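Ticket 3722 - Liletberg dryer, stops mid cycle, towels still damp
Status: closed
Product: Liletberg vented dryer, bought used through Gudberg
Opened: 7:40 am

Problem as reported
Dryer starts fine, runs maybe ten minutes, then quits. No error light. Drum is hot when you open the door. Starts again if you leave it half an hour. Small loads of T-shirts get through, bath towels never do. Been doing this since January, getting worse.

Already tried by customer
- cleaned lint screen
- different outlet
- timed dry instead of auto. Same thing
- kicked it (their words)

8:15 am
Asked for vent length and type. Customer says white plastic flex hose, goes behind the cabinet and out the wall, "pretty long." Told them plastic hose has to go no matter what else we find. Foil or rigid metal only. Asked them to pull hose off the back and run one timed cycle with it off, window open, somebody standing there. Electric model so ok for a short test. Do NOT do this on gas.

9:50 am
Ran the full cycle with hose off. Didn't quit once. So it's airflow, thermal cutout is doing its job. Not the motor, not the board. Customer had already priced a board from Ghaffari, told them to hold off on that.

10:05 am
Asked them to check outside flap. Flap opens about a finger width and sticks. Packed with lint behind it. Also hose had a sag in the low spot with water sitting in it, and it was crushed flat where teh cabinet pushes on it.

11:30 am
Sent parts list:
- rigid metal duct, two lengths, one elbow
- Viltside wall hood, the one with the light flap
- foil tape, not the gray cloth stuff
- no screws poking into the duct, they catch lint

Customer asked about cost. Hood part no. is 261 in the Viltside list, duct is generic, any hardware store.

Next entry, evening
New duct in. Run is a lot shorter now, goes straight out. Full load of towels, cycle finished, no stop. Customer says towels dry but one thick one a little damp at the hem. Normal for auto dry with mixed loads, use the "more dry" setting or pull the thin stuff early.

Notes for whoever picks this up if it reopens
If it trips again with clear duct, next suspect is the blower wheel, they crack at the hub on this series. See ticket 228 for how to get the front pannel off. Cutout itself can get weak after tripping a lot, cheap part, swap it with the high limit as a pair. Dont bypass it to test with the customer on the phone.

Told them to clean outside flap every couple months. Closing.
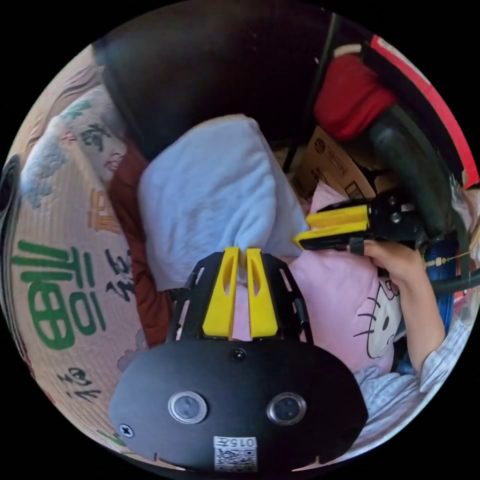
Can I use fabric softener sheets with auto dry on this model?
Fine to use, but they leave a film on the moisture sensor bars and after a while the dryer shuts off too early. Wipe the bars with a little white vinegar on a cloth once a month, let them dry, and wash the lint screen with dish soap while you're at it.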